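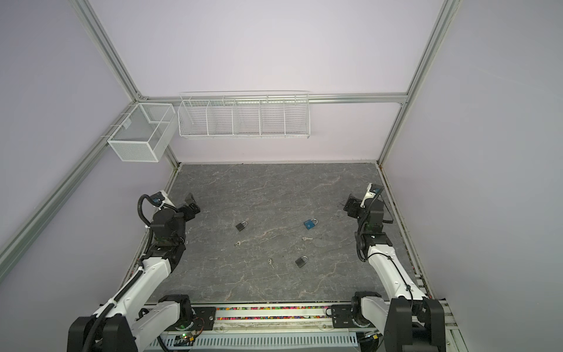

What should you do with a padlock when you can't tell which key belongs to it? Keep it, put it on a table with the other padlocks and the loose keys, and try them one after another before you buy anything new.

22 December 2022
By Gijs Van Loon

That is the whole idea behind the padlock table at the Dudby repair room, which closes for the holidays this week after a very happy first half year. It opened in June with a single shoebox of odd locks, and since then 1,507 padlocks have come through the door, in coat pockets and jam jars and once in a child's lunch box, along with a great many more keys than anyone was ready for!

Jarosław Duda, who started the table after clearing out his late uncle's garden shed, likes to work with just a few at a time. Three padlocks and three small silver keys make a good sitting, he told me, with plenty of bare surface left between them so that a key you have already tried doesn't wander back in among the ones you haven't. He is fond of a mixed batch too, say a couple of black ones and a blue one, as people remember a color long after they have forgotten what a lock was for (a bike, a locker, a gate at a house they moved out of years ago).

I sat with him for most of an afternoon and came away knowing far more about small locks than I did at lunch. A key that slides in but won't turn may still be the right one, so he puts a little dry graphite in the keyway, waits a minute and has another gentle go. He never forces it, and he can't stand to see anybody reach for the pliers. Once a key and a lock have been matched they get tied together with string and a paper tag, and they stay tied until someone comes to claim them.

Not everything finds its partner, of course. There are 48 locks on the waiting shelf at the moment, shut tight and without a key between them, and a biscuit tin of keys that fit nothing anyone has brought in so far. Jarosław goes through the tin whenever it's quiet, with the radio on. His best day was in the fall, when 13 locks opened before the tea had gone cold, or so he says, and I have no reason to doubt him.

The room hopes to reach 2,000 padlocks by next June. If you have an old one in the garage, bring it along when the doors open again in January, and do please bring any stray keys with it, even the ones you feel sure belong to a suitcase. There is no charge, and matched locks nobody wants are passed on to the allotment gardens behind Erkar, where there is always another shed door in need of one.

48 shares
13 comments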